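The Comic I Keep Rereading Is the One I Hated First

I was nine issues into Narkoter before I admitted I liked it. My friend Dalal Issa had been pushing it on me for most of a year, and she is not a gentle pusher. She'd text me single panels with no context. A boot. A door with a hand on it. "Still not reading it?" she'd write, and I'd say no, and then I'd zoom in on the boot.

If you haven't run into it, Narkoter is a long space comic written by Prasert Limsakul and drawn (mostly) by Lingyun Yin. It ran for 86 issues and wrapped up last December. The setup sounds like a dozen other things: a salvage crew on a moon called Narik finds something in a wreck they should have left alone, and the people who want it back are very rich and very patient. I read the first issue standing up in the store, thought "seen it," and put it back on the rack.
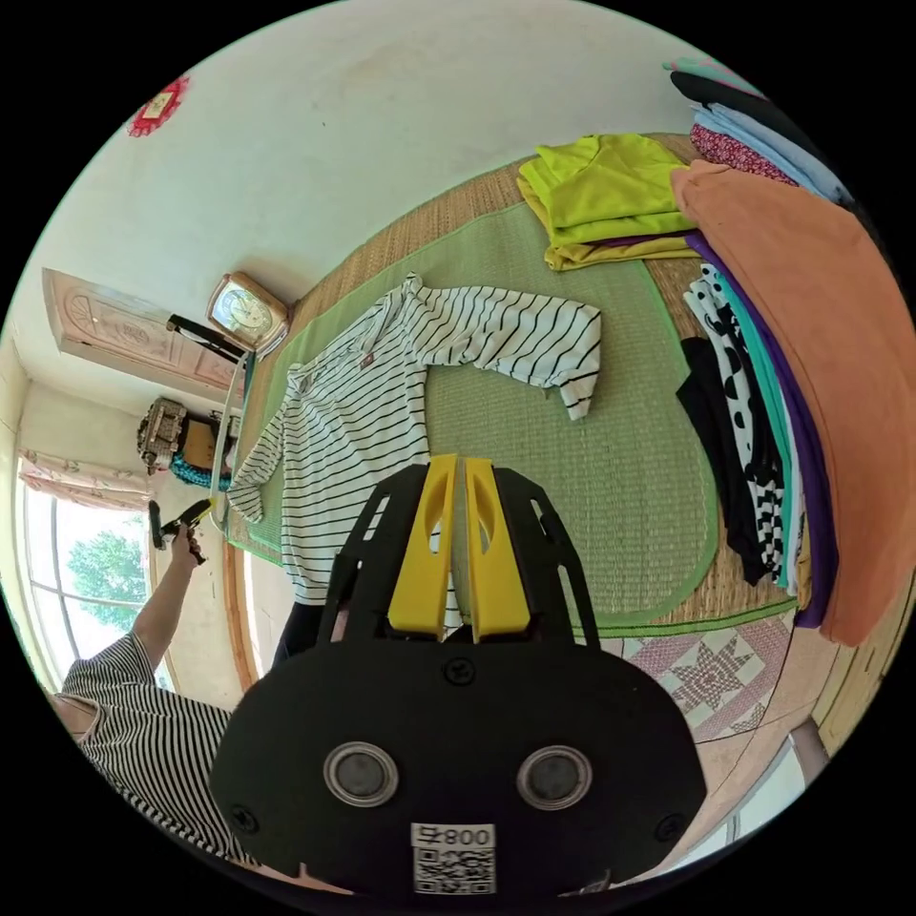 Striped shirt, spread out on the bed.

What I missed, standing there like a know-it-all, was how slow it was willing to be. Issue two is almost entirely a meal! Sitthichai, the ship's pilot and my favorite person in comics right now, burns the rice and everyone eats it anyway, and by the last page you know who's going to betray who. There are maybe a hundred words of dialogue in the whole thing. I went back to it last week and I'm still finding glances I never caught.

Yin's art took me longer. The early pages look scratchy, and the coloring by Nattawut Khamphan is so muddy in the first few issues that I had trouble telling the two engineers apart. (Dalal says this is a me problem. She may be right.) Then comes the jump to the planet Jetent in issue 29, and it's like somebody opened a window. Big pale skies, tiny figures, a whole spread of nothing but weather. I bought that one twice so I could keep a copy I wasn't scared to touch.

I should say something about the fights, because people always ask. They're short. Somebody gets hurt in the first second and then it's mostly running and bad decisions. There's a duel late in the Jetent story that fans had been waiting years for, and Limsakul gives it four panels. Four! I was furious. I put the issue down and went and did dishes. Then I picked it up again and noticed that the loser's glove is in the background of every scene for the rest of that arc, and I got a little choked up over a glove.
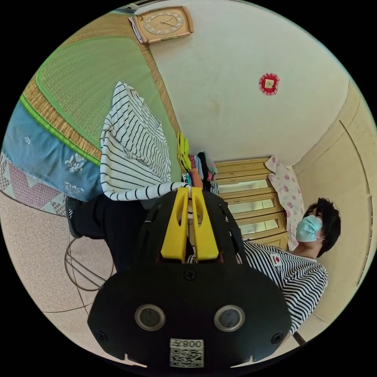

Where to Start, and What to Skip

The first collected volume is the obvious place, and I'd tell you to push through to the end of it even if you're grumbling. The second is better. The third has the prison story, which I know some readers love, but it's my least favorite stretch by a mile. Fongchan Pongsiri filled in on art for those issues and the pages are gorgeous, but the plot just sits there. You could read the first and last chapters of it and be fine.

There's also the big hardcover, all 651 pages of the first half in one brick. It cost me 80 dollars and it has already put a dent in my coffee table. I love it, but it's a terrible way to read this comic. The binding eats the middle of every spread, so that beautiful Jetent sky has a canyon running down it, and you can't hold the thing up in bed without risking your nose. Get the paperbacks. They're cheaper, they lie flatter, and the letters pages are in them, which the hardcover dropped for some reason.

Those letters pages deserve a plug, by the way. Limsakul answered readers in every single issue, and he was grumpy and funny about it. One kid wrote in to ask why Sitthichai never sleeps, and he answered with a full page on the ship's watch schedule. He'd worked it all out! You can go back and check it against the story, and I did, on a very long train ride, and it holds up except for one scene in the cargo bay.

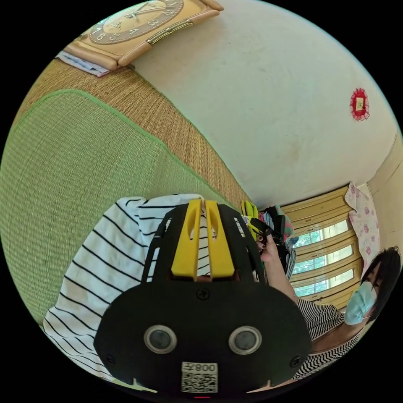 I wrote to Dalal about the cargo bay scene, naturally, thinking I'd finally caught something she hadn't. She sent back a panel from three issues earlier with the clock on the wall circled. The clock is broken. It's been broken since the crash, and there's a line about it that I'd read at least twice. So now I'm going through the whole run again with a notebook, and I'm up to the part where they sell the engine.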